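From: Albane Leblanc
To: Stoltlow allotments list
Date: 10 Mar 2021
Subject: Re: Seed potato order and the water butts

Solène Lemaire wrote:
> Can we still add to the Grellberg order? I'd like 6 kg of
> the earlies if so. Also, is the Plander tap back on, and what
> is happening with the paths?

Solène,

Yes, I have put you down for 6 kg. Grellberg want the full list this week and the minimum is 200 kg, so anyone else should write to me directly – please don't reply to the whole list.

The tap is still off. Gautier have quoted for a new valve and four water butts, to go in by June. Until then use the tap by the top gate.

Paths: plots 4 to 11 need woodchip. The heap is by the hedge, help yourselves.

Chit the potatoes somewhere light and cool, eyes up. Egg boxes do fine. Rub off the weak shoots before planting.

1. Orders to me, with your plot number.

2. Long brown tabletops, both pictures:
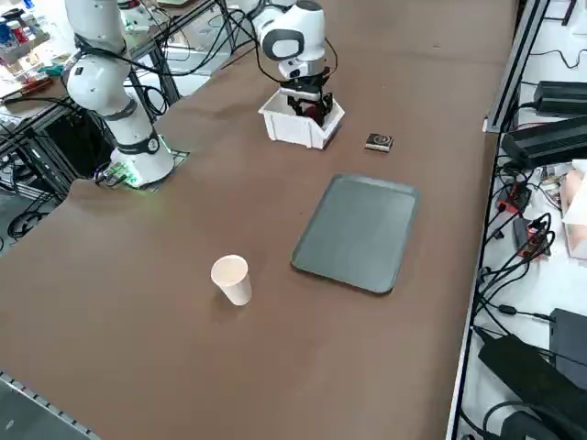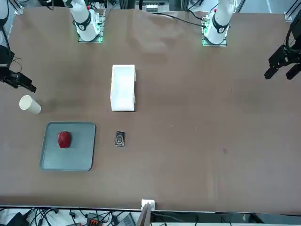

3. Shed keys. Two are missing – check your coat pockets.

Albane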